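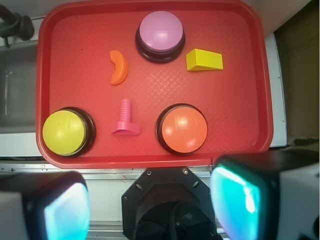

February, 11 at night

I did not write for almost a week, so I will try to put down the important things before I sleep.

The choir finally has a date for the spring concert, and we will sing in Bristetthorpe after all, in the old corn hall. I went there this afternoon with Chia-hao Shih to hear how the room sounds. We took the 12 o'clock bus and it was raining the entire way, so I saw nothing of the fields. The hall is bigger than I expected. Chia-hao stood at the back and I stood on the stage and sang the beginning of the second piece, first softly and then with full voice. He told me that the words disappear after row ten or so, but the tune is clear. I think we must sing the consonants much harder. I wrote this in my notebook and underlined it two times.

My own voice is better than in January. The cough is gone, only in the morning there is still something rough. I am an alto and have been an alto since I was a girl, but Molefe, our conductor, has asked me to sing tenor in one piece, as there are only three men left in that part. I said yes too quickly. Now I practice in the kitchen with the window closed, and the low notes come out like a door that needs oil. Tonight I could reach the lowest one only when I was sitting down. I don't know why this is so.

On the way home we had to change buses in Prornonthorpe and wait 40 minutes. There is a bakery across from the stop, and we had tea and a bun with plum jam. Chia-hao spoke about his mother, who wants to move nearer to him but does not want to leave her garden. I did not give advice. I have noticed that I give advice too easily in English, perhaps as it is simpler to say "you should" than to find the softer words. So I listened, and ate my bun, and he seemed glad of it.

A letter from my sister was waiting on the mat. She has painted her hallway green and she regrets it. She also asks if I will come in the summer, and for how long — I must answer her before the weekend, or she will telephone.

The bus ticket was more than last time. I put the receipt in the blue envelope with the others.

Tomorrow: call Molefe about the piano in the hall (two keys stick), buy throat tea, copy out the tenor part in bigger notes.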